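Home | Opinion | Food & Growing | Letters | About

Let the allotment gardeners sell their tomatoes

By Lungile Modise

Carnau has 262 allotment plots and a rule that none of the produce may be sold. The rule dates from a time when the town feared that growers would turn public land into small farms. I think it should go.

Every summer the same thing happens. A plot holder plants for a family of four and ends up with enough for the street. Some of it is given away. A lot goes on the compost heap, while the supermarket on Jedano Road sells fruit that has spent days in a truck.

The town of Nornach dropped its own ban two years ago. Growers there may sell up to 9 crates a season from a table at the gate. Gert Mokoena, who has a plot there, told me he covers his water bill and not much more – hardly a farm.

Flavor matters too. A tomato picked ripe does not travel well, so shops rarely stock one. The only way most people will taste it is to live near someone who grows it.
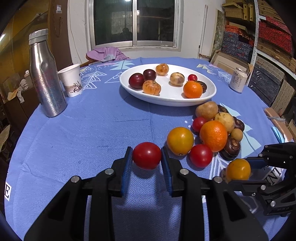

What the council should do

Copy the Nornach rule, limit and all, and try it for one season. Charge nothing for the permit. If plots start to look like businesses, the council can withdraw it in December, before anyone orders seed for the next year.

Filed under: Opinion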